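Fivport Lab Teaches Kitchen Robots to Wait, Which Is Harder Than It Sounds

New training method cuts the data needed for two-armed kitchen tasks, and a few illusions along with it

FIVPORT, September. The Stidia robotics group today released Trarnus, a method for training two-armed robots almost entirely in simulation. The robots in question have now spent a very long time in a kitchen without producing a single meal, and the group considers this a success.

Most training pipelines reward a robot for moving. As a result, many robots move constantly, including when the other arm is busy and would prefer some room. Trarnus scores each arm on what it leaves alone as well as what it picks up. An arm with nothing useful to do learns to park itself and stay parked, a skill some of us are still working on at home.

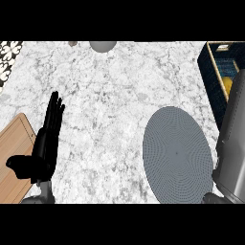
RESEARCH / SIMULATION

The rendered kitchens vary from one run to the next. Marble counters, cutting boards, round mats and patterned tile are there to keep the software from memorizing one tidy room and calling it knowledge. The black multi-fingered hand on the left and the gripper on the right are controlled by a single policy, so neither can blame the other.

In tests across 23 simulated tasks, Trarnus needed 803 demonstrations to match a baseline trained on about 15 times as many. Collisions between the arms fell by half. The robot also took 2 seconds longer per task on average, and the group has decided to describe this as composure.

Results on physical hardware are more modest. Trarnus transferred well to placing and sorting, less well to anything involving a dish towel. Cloth remains undefeated.

The code, the scenes and a full list of failures are available under an open license through Pärn, the group's public archive. The list of failures is the longest file.

About Stidia

Stidia is an independent research group based in Fivport. It studies how robots share small spaces, and it does its own dishes by hand.

Press inquiries are answered weekdays until 4 p.m. Requests for a robot that cooks dinner will be kept on file.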